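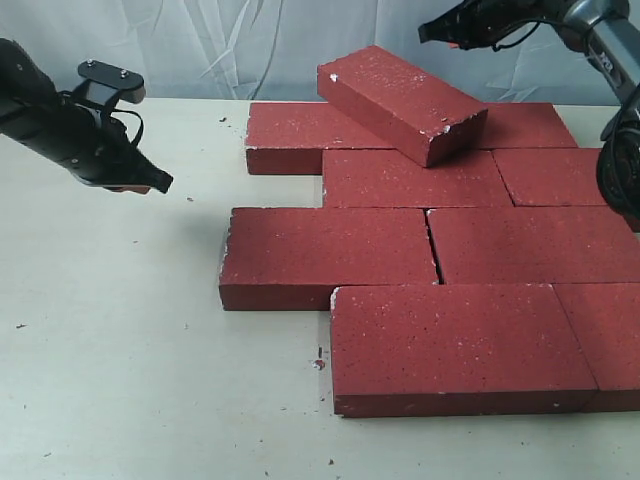 Courtyard and path inspection - Lenura House, November
Filled in by: Zoriana Bilyk
Next check: before the winter tenants come

Please read the comments also, not only the OK / NOT OK. Last time the list was signed but the comments stayed in the drawer until spring.

1. Main path from gate to front door
Surface level, no brick higher than its neighbour: NOT OK
Comment: Near the gate two bricks moved up, I think from the tree root. A person with a walker can catch the wheel there. I put orange paint on both. Must be lifted and laid again on fresh sand.

2. Chipped or cracked bricks
Chips on edges and corners only: OK
Cracks through the whole brick: NOT OK
Comment: Small chips are old and I leave them. Three bricks beside the bin store are broken across and they rock under the foot. We have spare ones in the shed, the same size, but the colour is a bit darker. I asked the office and they do not mind the colour.

3. Joints and sand
Joints filled to the top: NOT OK
Comment: The joints are empty along the wall where the downpipe lets out its water. More sand will only wash away again. First the downpipe needs a longer foot. Work order 1057 was opened for this and I don't see that it was closed.

4. Drains and channel
Grates in place and not loose: OK
Leaves removed: OK
Comment: I took out nearly 20 litres of leaves from the channel at the back. The grate by the laundry door is hard to lift, so please use the hook and keep your fingers away from it.

5. Steps and handrail
Rail tight at both ends: OK
Step edges visible in the dark: NOT OK
Comment: The yellow strip on the bottom step is worn off. I checked at 6 in the evening and could not tell where the step finishes. The new strip is ordered from Bakilana, order number 2296.

6. Lighting
All lamps working: NOT OK
Comment: The lamp over the bicycle rack goes on and off. I changed the bulb and it does the same, so now it is a job for the electrician. Do not open the fitting yourself.

7. Moss and slippery places
North side clean: NOT OK
Comment: Green along the whole north wall. Brush with water and the stiff broom. No pressure washer please, it takes the sand out of the joints and then we are back at point 3.

8. Stored materials
Spare bricks stacked low and away from the walkway: OK
Comment: The stack is below the knee and stays dry. The Ivow sand bags were leaning on the meter cupboard, I moved them to the other side of the shed. The meter reader must be able to open that door fully.

Urgent, to be done this week: points 1 and 5. For point 5, use a temporary tape until the strip arrives.
The rest can wait for the Jarnirmont crew, who have the shed key on hook 153.

Signed: Z. Bilyk
Copy to: office, noticeboard in the laundry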